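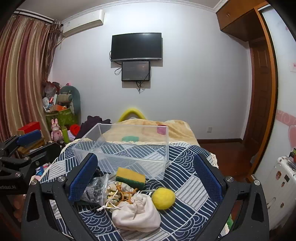

Virkeck Open Box, Clear
Sold by Flelano
Small Storage / Boxes / No Lid

Price: $20 for a set of 2
Length: 30 cm
Shape: rectangular, open top
Color: clear
Lid: none, and none sold separately

Our notes

The maker's leaflet calls this a "whole-room organizing system." We would call it a box. You put things in it and you can see them through the side. If you already own a shoebox and don't mind lifting it down to look inside, you can probably stop reading.

We kept it in the range after some argument, mostly on account of small, soft, awkward stuff: sponges, mesh bags, drawstring bags, a felt ball that rolls under the bed every time the table gets cleared. Things like that go missing in a deep storage box. In a shallow clear one they stay findable, at least until somebody drops a sweater on top.

Does it make a room tidier? We doubt it. A clear box with a mess in it looks like a mess. The leaflet shows three rolled towels and a lot of air, and we don't know anyone who stores things that way. Expect a sponge, some crumpled foil and a cloth that never got folded. If you want the mess out of sight, buy something green or gray with a lid and shut it. 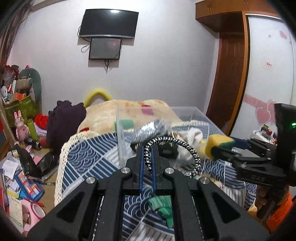 The open top is the best thing about it and also the main complaint we get. You can toss things in from a standing position. Dust gets in the same way, and so do crumbs, so keep unwrapped snacks somewhere else. We would not use it for food at all unless the food has its own zip-top bag.

On a bed or any other soft surface, it's only as steady as what is under it. The leaflet claims a "non-tip base." Ours tipped on a thick mattress with everything loaded at one end — a fair test, we thought, and Virkeck did not. On a table it behaved. A tablecloth is fine and saves the bottom from scratches, which show up early and don't polish out.

Cleaning

Warm water, dish soap, the yellow side of an ordinary two-layer sponge. Leave the green scouring side alone. It will haze the surface in one go and we don't take returns for haze. Dry with a cloth or you'll be looking at water spots for weeks.

About the "tested to 1000 uses" line

We asked what counts as a use and were told "placing and removing an item." That's nearly nothing. We have left the number off our own label.

Compared with

Havevard Tub: softer sides, cloudy, has handles. Uglier and easier to carry. We'd pick it for a kid's room.

Chong Drawer Tray: lower and better made, but too shallow for a sponge standing on its edge. Fine for pens and cables.

A zip-top bag: costs next to nothing and keeps the dust out. Slides off everything.

What's in the pack

Two boxes, one inside the other with a paper sheet between them. Keep the sheet if you plan to stack them empty, otherwise they stick. The leaflet can go straight in the recycling.

Returns

Unscratched, with both boxes. We do check.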